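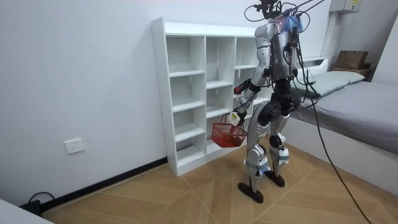
Home Storage and Small Retail, Unit 6: Open cubbies

Read before Friday. Bring your floor sketch.

The Bradden catalog sells the cubby shelf as the answer to every small room. I have my doubts, and by the end of this unit I hope you will too. A tall, narrow unit takes up little floor. Fine. What it gives back is a set of identical squares, and very few households own identical things.

Questions to put to any cubby plan:

Who reaches the bottom row, and how often? Stornosix calls it "bonus space." Try stocking it from a hand basket and see how long you like bending.

Where does the basket go while you work? Most plans leave no spot for it, so it ends up on the floor in the walkway.

Is it fixed to the wall? A plan that skips this gets sent back. 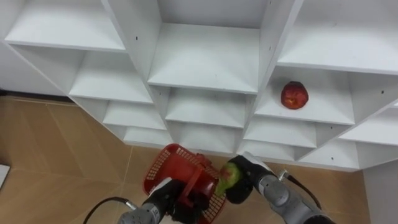 Produce is the hard case. One apple per cubby looks lovely in a brochure and wastes nearly all the space you paid for. Fill the cubby and the fruit at the back gets forgotten. Liltley claims its divided shelving "keeps fruit in view." In view from where? Check from standing height, looking down, before you believe it.

Assignment: choose 2 cubbies in your own plan and defend what goes in them, in 200 words. "It looks tidy" is not a defense. Costs go on the separate sheet.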